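3.2 Bagging of small confectionery

Loads made up only of flexible packets were treated separately from the mixed loads in Section 3.1. A packet of boiled or chewy sweets weighs little, has no fixed base and takes its shape from whatever it rests against. In the Farklow survey, 47 of the 108 households reported carrying at least one load of this type home during September, usually in a single printed carrier bag. Packets lay over one another in most of these bags and seldom stood upright. Figure 4 gives the three-packet load.

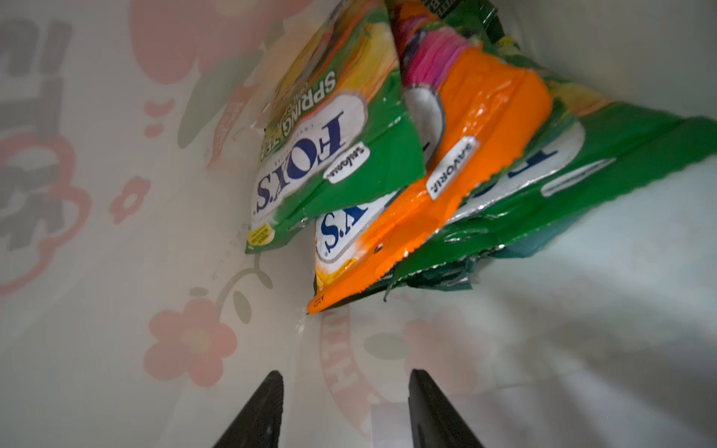

Page last modified: December 3, 2008

Figure 4. Three-packet load, Fox's candy, in a pale printed shopping bag.

Overlap was scored from the visible print. A packet was classed as covered when a neighbour hid any part of its face, and as fanned when the covered packets were set at successive angles. The load in Figure 4 was scored as fanned, the orange packet overlapping the ones on both sides of it. The crimped seal was taken as the reference edge for orientation, as it stays legible when the film creases and the printed panel does not. On this measure a packet with its brand name inverted is recorded as head-down whatever the attitude of the bag. Colour was noted for identification only and was not used in the scoring.

The Rellar index, which relates the filled depth of a bag to its flat depth, could not be applied without change. It assumes that contents settle to the base, and light packets are often held partway up by friction against the wall. We therefore adopted the correction proposed in the Veres trials, in which the bag is laid on its side and the mouth is left to find its own opening. Forty loads were scored in this way.

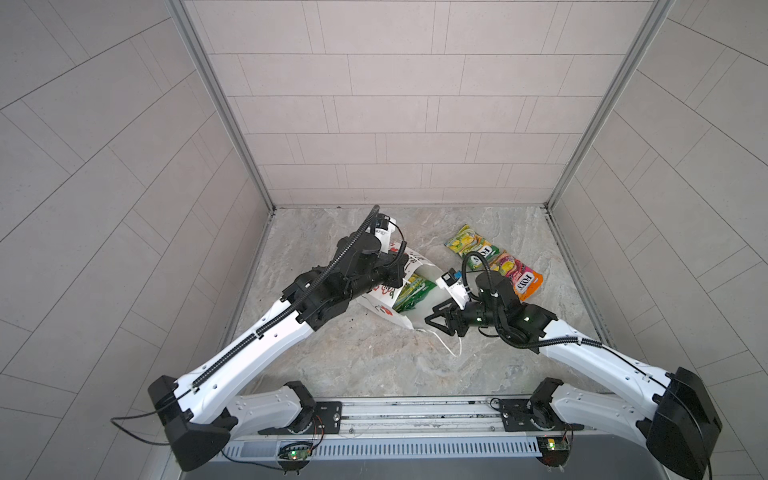 Mouth opening proved the least repeatable of the measures. Thin plastic bags folded back on themselves when laid down, and the free opening varied between repeats of the same load. Partial loads were the most affected. With one yellow-green packet partly visible in a partially opened bag and two more packets lying on the marble-patterned floor, one overlapping the other, the contents gave no clear filled depth, and such cases were entered as unsettled. They were retained in the full Griltden record of 3,935 observations but left out of the depth comparisons in Section 4.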